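The Dishes Are Still Mine

My mother-in-law asked me over Christmas dinner last December when she could expect a robot to clear the table for her, and I gave her the sort of answer people give when their mouths are full of potatoes. I've been chewing on it ever since (the question, I mean), and I think I can do better now, having spent a good part of the spring pestering anyone who would let me stand near one of these machines.

The nicest people I met were at Tilus, a small shop in Skernville that is trying to teach an arm to tidy up after breakfast. They let me hang around for 3 afternoons, and they were generous with both their coffee and their failures. On my last visit the arm had 271 tries at moving a bowl across a table and managed it on most of them, and I'll admit I clapped like a fool at the first one. Then somebody swapped in a different bowl, a little wider at the lip, and we all sat quietly for a while.

What struck me was how much there is to a table. You and I see a bowl and our hand is already there, thumb over the rim, while we're talking about the weather or hollering at the dog. The machine has to find the edge, guess how far off it is, and decide where two stiff fingers ought to go, with the grain and the knots in the wood all begging for its attention too.

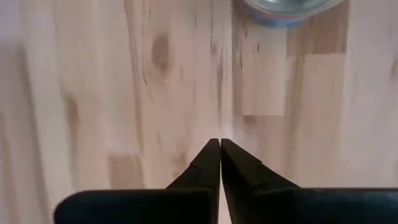
Fingertips nearly together, with a good stretch of tabletop still to go before the bowl.

Now, I don't want to be the grump at the party! Over at the Ruddock warehouse, where every box is one of 5 sizes and the floor is flat as a pancake, the machines move around 800 boxes in a shift and I'd be happy to have them on my softball team. A chore that stays put and looks the same each morning is one a machine can do today, and do well. My kitchen has never looked the same two mornings running, and I suspect yours hasn't either.

So when the folks selling the Clidilero home helper tell me it will "handle the household," I'd like to know whose household they have in mind. I'd let it carry towels. I'd let it try the plastic cups, with me standing by. My grandmother's gravy boat is staying with me for a good while yet, and I've told my mother-in-law to keep her apron on the hook where she can reach it.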